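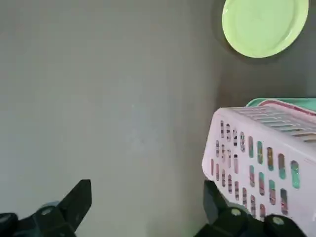 撰文：Ataberk Duman｜审阅：Necati Değirmenci｜Grorstead 双臂台面工作站用户手册｜更新：2/15/21

第7章 台面布置与抓放作业守则

走到这一章，手臂已经固定好，控制器已经上电，第一次回零也做完了，恭喜！接下来是我最喜欢的部分：把真正的东西摆上桌，让手臂去拿、去放。篮子、托盘、小圆盘，都是厨房里随手就有的家伙，可是用它们练出来的规矩，以后换成别的工件照样管用。

本章写给两类读者：一类负责摆台和复位，一类负责示教和运行。一个人兼做两样也没问题，请把两边的步骤都读完再动手。各站点自己的风险评估和当地安全规定始终优先于本手册，两边写法有出入时，按更严的那一条执行。

7.1 开始之前

请先确认以下各项，任何一项没有满足，都不要进入自动模式。

1. 风险评估已经覆盖今天要用的物品。昨天用塑料篮，今天换成玻璃碗，就算换了任务，请重新过一遍评估表。
2. 急停按钮放在操作员伸手可及的地方，线没有被压住。每班开工先按一次，确认两条手臂都停下，再解除、复位。
3. 手臂的保护停止、碰撞检测已启用，阈值没有被上一位使用者改过。改过的请恢复到站点基准值。
4. 示教速度上限设为每秒200毫米。新任务第一次自动运行也用这个上限，跑顺了再申请放开。
5. 长发扎好，袖口收紧，挂绳、手链、工牌全部摘下。
6. 旁边的人都知道你要开始了。大声说一句“要动了”，听到回应再按启动，这个习惯真的太好用了，请从第一天就养成！

注意：双臂工作站只要有一条手臂处于使能状态，整个台面就按运行区对待。不要因为今天的任务只用一条手臂，就把手伸到另一条手臂下方去整理东西。

7.2 检查夹爪与手指

夹爪是整套设备里最辛苦的部分，也是最容易被忽略的部分。花一点点时间看看它，后面能省下一大堆莫名其妙的“抓偏了”。

1. 切到手动模式，把夹爪移到方便观察的高度，张到最大开度。
2. 断开使能，再用手触碰手指。
3. 逐颗查看手指根部的螺钉，螺钉头应落在沉孔内，没有凸起，也没有滑牙的痕迹。发现松动，用随机附带的扭力扳手按附录中的数值拧紧，不要凭手感。
4. 用干净的无绒布擦拭指尖的平面。台面上放过食品的，使用站点批准的清洁剂，完全晾干后再使能。
5. 恢复使能，在空载状态下开合夹爪11次，听声音，看两根手指的动作是否对称。
6. 把指尖缓慢降到台面上方，确认指尖与台面之间保留2毫米间隙，将该高度存为“台面极限”。此后任何抓取点都不得低于它。

提示：腕部装有相机的机型，请顺手看一眼实时画面。张开状态下，两根手指都应能在画面下方看到。如果只看得到一根，多半是相机支架转了角度，请先重新校准，再谈抓取。

提示：哑光黑色的手指在浅灰色台面上轮廓很清楚，在深色台面上就要多留意了。若视觉程序总是找不到指尖，试着换一块颜色浅一些的垫板，往往比调参数来得快。

小心：手指内侧属于夹伤区。清洁时哪怕只擦一下，也要断开使能。

7.3 布置台面

好玩的来了！摆台看上去像收拾餐桌，里面的讲究却不少。我和 Necati 在 Yaman 站点调了很久，才把顺序固定成现在这样。

1. 先清空台面，擦净，查看是否有划痕、胶渍或翘起的边角。
2. 放置最大的容器，一般是篮子。篮子放稳之后轻推一下，能滑动的请在底下加防滑垫。
3. 放置托盘，再把待抓物品放到托盘上。
4. 放置小圆盘和其他轻的东西。
5. 退到运行区外，从操作员的位置看一遍：待抓物品应当全部露出来，没有被篮子或手臂遮住。
6. 采集一张参考画面，与任务名称一起存档，供下一班复位时比对。

物品间距要按张开后的夹爪来留，只看物品本身是不够的。很多新手把盘子紧挨着篮子摆，闭合状态下手指过得去，一张开就碰到篮壁。把夹爪张到最大，慢慢下降到抓取高度，从侧面看两边余量，这个办法又笨又可靠，我每次都用。

有孔的篮壁要特别关照。细长的孔会透出后面物品的颜色，视觉程序可能把孔里的色块当成独立目标。遇到这种情况，可以在任务设置中把篮子所在区域划为“容器区”，抓取目标的搜索会避开那里。

小心：不要把物品摆成互相压住的样子，叠放任务除外。两个盘子套在一起，夹爪很可能一次提起一对，走到半路掉下来一个。

7.4 停放姿态与起始状态

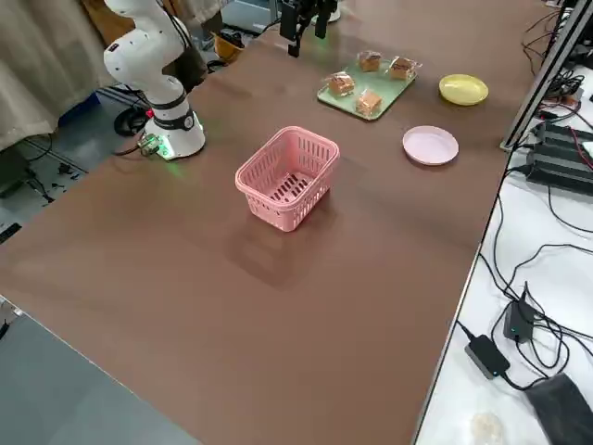
每一轮作业都从同一个起始状态开始，也回到同一个起始状态结束，这是本章里我最想请大家坚持的一条。起始状态包括三样内容：手臂的停放姿态、容器的状态、待抓物品的位置。停放时，上臂和前臂收拢抬高，让出底座前方的台面，人复位物品时就不用绕着关节伸手。容器那边，篮子空着才可以开始；待抓的独立包装小蛋糕都放在浅绿色托盘上，块与块之间留出缝隙，手指才有下去的地方。有一块的包装袋尾端伸出了托盘边沿，这样的袋尾要在抓取前记进复位记录，因为手指如果夹到袋尾，蛋糕会在袋里晃动，提起来的姿态跟夹住蛋糕本体完全两样。

复位步骤如下：

1. 在示教器上选择“停放”，等两条手臂都到位、状态栏显示静止。
2. 按下暂停，断开使能。
3. 取出篮中物品，检查包装。有破口、漏气、压扁的，放入报废盒，换上新的。
4. 把物品放回托盘，对照参考画面调整朝向。
5. 检查小圆盘。要求为空的盘子里不得留有碎屑或包装碎片。
6. 人员退出运行区，由执行复位的那个人亲自恢复使能。
7. 口头确认，启动下一轮。

注意：第6步不可代劳。谁把手伸进去，谁来恢复使能。

提示：底座灯光可以帮助你快速了解状态，但各批次固件的配色可能不同，请以示教器文字为准，绝不要只凭灯光颜色就进入运行区。

7.5 处理包装食品的附加要求

用包装食品做抓放练习非常棒：它有点软，有点滑，还会反光，把程序里所有偷懒的地方都照得清清楚楚！同时它也带来几条额外的规矩。

1. 只使用独立密封包装的产品，包装不得在台面上打开。
2. 用于练习的食品统一贴标，练习结束后按站点规定处理，不得食用，也不得放回茶水间。
3. 每批食品使用不超过七天，到期整批更换。
4. 夹持力从最低档开始逐级上调，以提起后不滑落为准。包装鼓起或蛋糕明显变形，说明已经过大，请退回上一级。
5. 透明包装会反光。出现识别抖动时，先转动托盘或调整灯光的角度，再考虑修改识别参数。
6. 包装破损后立即停机，清理台面和指尖，按7.2重新检查夹爪。

关于抓取点，我们的建议是夹住蛋糕本体的两侧，避开封口边。封口边看着好夹，薄薄的一条，伸手就来，可是运动起来摆幅很大，放置时也很难对准。Tuditz 任务包里附有一组抓取点模板，可以直接套用，再根据自家产品的大小微调。

小心：放入篮子时，下降到篮口以下再松开，松开后先垂直抬起，再做水平移动。横着退出来的手指最容易勾住篮沿，整个篮子会跟着走。

7.6 线缆与相邻台面

控制单元、电源适配器和一大把线，通常放在工作台旁边的另一张桌上。那里不在手臂的作业范围内，大家就容易放松。请按下面的做法管理：

1. 线缆从手臂底座引出后先固定一次，再垂向地面，余量盘好挂起，不要让线圈落在走道上。
2. 电源线与通信线分开走，两端都贴标签，标签写设备名和端口名。
3. 适配器平放，周围不堆布料、纸张和包袋。
4. 带散热片的设备，散热片一侧保持敞开，上面不再叠放杂物。
5. 随身物品放进储物柜。背包、外套、水杯一律不上桌。
6. 让手臂以示教速度走完整条路径，同时盯着线缆看一遍，任何位置都不应绷紧或擦到台面边缘。

提示：第6步请两个人做，一个人拿示教器，一个人看线。一个人兼顾两边总会漏看，Necati 就是这样漏掉过一次刮擦，后来换了整根编码器线，现在他成了全组最热心的“看线员”。

7.7 运行中的守则

1. 操作员在运行期间留在急停旁边。需要离开时先暂停，再停放。
2. 物品掉落在台面上，先暂停，断开使能，再捡。掉到地面上的也照此办理。
3. 同一位置连续两次抓取失败，程序应自动停下。请不要把重试次数改大，去看看物品是不是挪了位。
4. 双臂任务须设置共享区互锁。一条手臂在共享区内时，另一条在区外等候。
5. 不得在运行中挪动篮子“帮它一把”。我知道这很诱人，它就差那么一点点！请忍住，按暂停。
6. 出现异响、异味、画面冻结或夹爪开合不对称，立即急停并挂上停用牌。

7.8 作业记录

每轮任务填写一行记录即可，请在现场填写，隔天补写的往往对不上。记录包括：

任务名称与程序版本
操作员与复位人员
物品清单及更换情况
夹爪检查结果
停机原因与处理办法
参考画面是否更新

使用 Cesell 记录模块的站点，程序版本和停机时间会自动填入，其余各项仍需手动填写。停机原因请写具体，“抓取失败”四个字帮不上下一班的忙，“左后方那块包装袋翘起，手指夹到袋尾”就太有用了，看一眼就知道该去整理哪里。

参考画面在四月随例行校准统一重拍一次。在此之前换过托盘、垫板或灯具的，更换当天就要重拍，旧画面移入归档目录，不要删除。

夹爪手指的更换步骤见第8章，更换后请从7.2第1步重新开始检查。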